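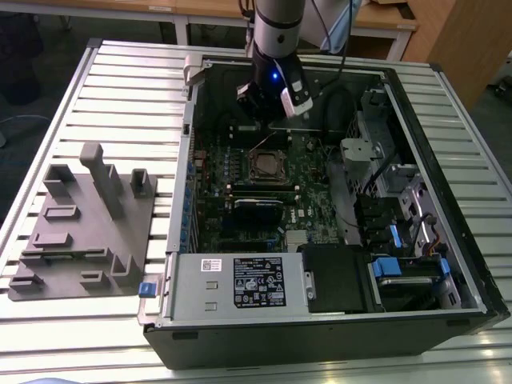

An old desktop tower on its side with the panel off – my favorite way to work on one.

I love opening up an old desktop. There, I've said it! Some people bake when the weather turns, and I go looking for a tired office PC with a decade of fluff in it. If you have one sitting under a desk or in the back of a closet, pull it out, because these big black towers are about the friendliest machines you could learn on. There's room for your hands, the parts are mostly where you'd expect them, and a lot of the catches are colored so you can find them.

These are the tips I've collected since I started doing this at my own bench here in Gedmont. They're in the order I thought of them, more or less.

Lay it flat

Please don't work on a tower standing up. Lay it on its side with the open side facing the ceiling, and everything changes. Gravity is on your team, dropped screws land somewhere you can find them, and you aren't trying to hold a heavy case still with your knee while you pull on a stuck connector.

Unplug the power cord first, then press the power button and hold it for a few seconds to drain what's left. Do that before the panel comes off. And leave the power supply itself closed up, always. It's the metal box with the big label, and there is nothing inside it for you or me. Vacuum the vents from outside and move on.

A slatted table is wonderful for this. Dust drops through the gaps instead of building up into a little gray beach around the case, and you can hang a cable tie or a bag clip off a slat to hold things out of the way. The one drawback is that screws love those gaps too. I keep a cookie sheet close by with a dish towel in it, and every screw goes straight onto the towel. If your table is solid, an old bath mat with a rubber back stops the case from sliding and saves the finish on both.

Take pictures before you touch anything

Phone out, lots of light, straight down. Then again from each corner. I take 11 or so pictures before I unplug a single thing, and I have never once wished I'd taken fewer. Cables are the sneaky part. You think you'll remember which way the fan plug faced and then you go make a sandwich.

If you're taking out more than a couple of parts, stick a bit of painter's tape on each cable and write on the tape where it goes. Masking tape works but gets gummy if you leave it over a summer (ask me about July).

Look for the blue bits

On a lot of office towers the parts you're meant to handle are marked in color. On this one they're blue – there's a whole column of blue tabs along the expansion slots and one more little tab down by the power supply. I find that so cheerful! When you see a bright tab in a sea of black and gray, stop and look at it before you reach for a screwdriver. Push gently one way, then the other. If it doesn't want to go, look for a second catch. The first case I ever opened, I took out four screws that had no business coming out, and the thing I wanted was held by a clip the whole time.

The plastic gets brittle with age, so warm up a cold machine before you try the tabs. Mine live in the garage, and I bring them in the night before.

The shroud

Office machines often have a big black plastic shroud that steers air past the hot parts. It's a terrific dust catcher. If yours lifts out, take it to the sink, wash it in warm water with a drop of dish soap, and rinse it well. If a fan is attached, the fan comes off first and stays dry. Then let the shroud sit until it's completely dry. I give it a full day on the dish rack, next to the mugs, and I've stopped getting comments about it.

Be very, very kind to an empty CPU socket

Once the processor is out, the socket is the most delicate thing in the whole case. There's a metal frame and a thin lever, and depending on the model there may be a field of tiny pins in there that bend if you so much as breathe on them with a cotton swab. So:

Don't brush it.
Don't spray air into it from close up.
Don't lean over it with loose sleeves or a necklace.
Don't put anything down on the board "just for a second."

If you have the plastic cover that came with the board, snap it on. If you don't, a piece of clean stiff card laid over the metal frame while you dust the rest is much better than nothing. Take it off again when you're finished and check the socket from a low angle with a flashlight.

Old thermal paste comes off the processor and the underside of the cooler with a coffee filter and rubbing alcohol. I use the 90 percent kind. Coffee filters are the best thing in my whole kit, by the way – they don't shed, they cost next to nothing, and you can fold them into a point for the corners. Paper towels leave fuzz. New paste goes on when the cooler goes back, about a pea's worth, never on top of the old stuff.

Dusting, the fun part

I take the case outside for this, onto the back step, if it's a dry day. Short puffs of air, can held upright, starting at the top and chasing everything toward the open side. Hold each fan still with a finger while you blow on it. It's tempting to let it spin (it makes such a great noise) but it isn't good for the bearings.

For heatsinks, a soft makeup brush gets between the fins better than any tool I've bought. Go along the fins, never across. For the board itself I like a wide, dry watercolor brush, and I touch something metal on the case every minute or two to get rid of static. Synthetic sweaters and fleece socks are off limits on PC day!

The slots deserve a puff too. If you've pulled a memory stick, brush the slot out lengthwise before you put it back, and press until you hear the click at the end. If you've got a loose card, park it on a clean towel or in an antistatic bag while you work, away from the board.

The glossy front

That shiny black bezel shows every fingerprint. A barely damp microfiber cloth does it, then a dry one. I used to use glass cleaner and it left streaks I could never quite get rid of. For the grime in the seams, wrap the damp cloth around a wooden coffee stirrer and run it along.

Leave the labels alone, though. It's so satisfying to peel stickers, I know, but the one on the power supply tells you what it can handle, and the little barcode stickers can help when you're hunting for a matching part.

My kit

All of this fits in a shoebox:

One medium Phillips screwdriver and one small one
Coffee filters
Rubbing alcohol
A makeup brush and a watercolor brush
Painter's tape and a pen
A small flashlight
An egg carton for sorting screws (write on the lid what came from where)

The whole box set me back 36 dollars, and most of that was the good screwdriver, from the hardware place on Herrera. I've had it for years and I still get a little thrill when I pick it up.

How long it takes

A plain dusting takes me 30 minutes. If I'm washing the shroud and redoing the thermal paste, I set aside an afternoon and put the radio on. Before you close up, press on every connector you touched, look for anything metal that's rolled underneath the board, and count the screws back out of the egg carton. Then stand it up, plug it in, and listen to that lovely quiet fan.

Next time I'll get into keyboards, and I have a LOT to say about what lives under the space bar.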